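Wastcombe Model Summit: Frequently Asked Questions

So you want to be a delegate! Great. We love this event, and these are the things first-timers write to us about most.

What is the Wastcombe Model Summit?
It's a two-day practice summit for high school students, held every March. Delegations play countries, argue over a shared agenda, and try to agree on a joint statement before the closing session. Some years they get there with minutes to spare, and the whole hall goes wild.

Are the countries real?
No, and we think that's half the fun. Grodholm and Kemeys have a long-running quarrel over fishing waters, and Wadano chairs this year. Each delegation gets a briefing book with its country's economy, treaties and grudges.

How big is a delegation?
Up to 12 students from one school. Two of them sit at the main table at any one time, and you can swap between sessions.

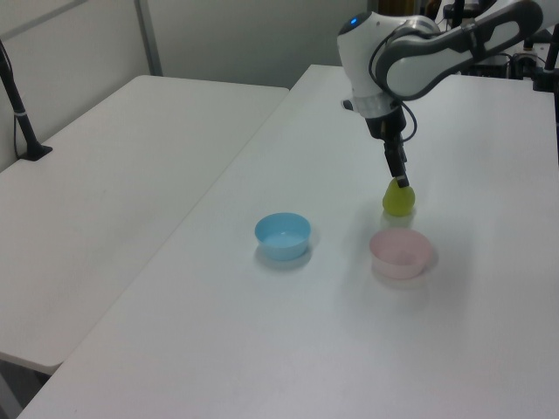 Robot arm with its gripper on a pear-shaped object, pink bowl on the table

Do I need experience?
Not a bit! Read your briefing book, learn how to raise a point of order, and come ready to talk to strangers. Many of our best chairs started out too shy to say a word on the first morning.

What happens if we can't agree?
Then the chair puts out a short statement listing what was left open, same as a lot of summits do. You won't lose points for it. Judges look at how you bargained and whether you stayed true to your country's position (even the silly ones).

Can the public watch?
Yes, please come! The hall seats almost 900, and the gallery is free. Doors open at 8:30 a.m. Phones on silent, and no passing notes to delegates.
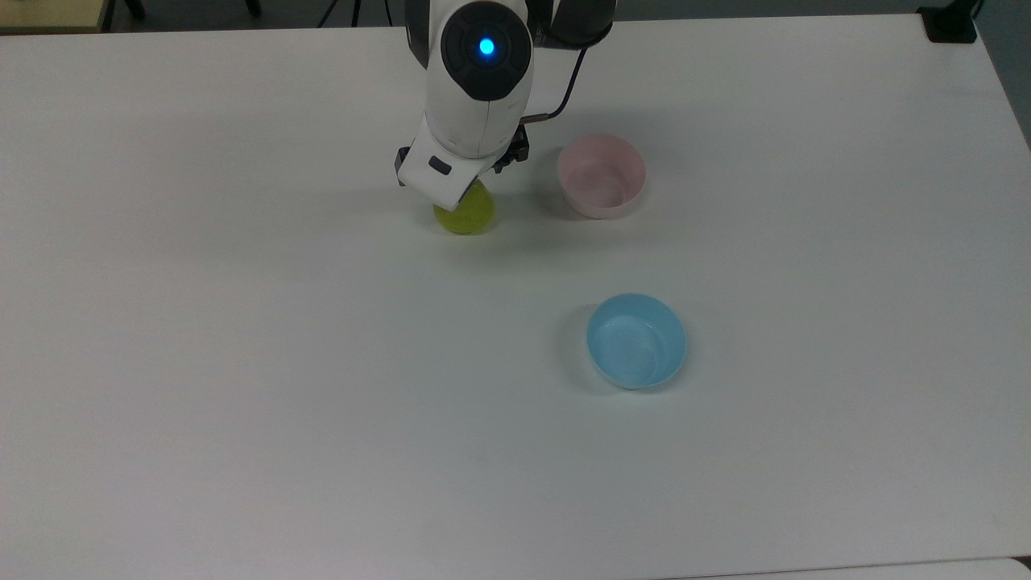 What should delegates wear?
Anything you'd wear to a school concert. Ties are optional, comfy shoes are a very good idea.

How do we ask for a certain country?
List your top picks on the sign-up form. Kemeys goes fast every single year, so get your form in early. If you miss out, try asking for the chair's delegation, it's a lot of work and a total blast.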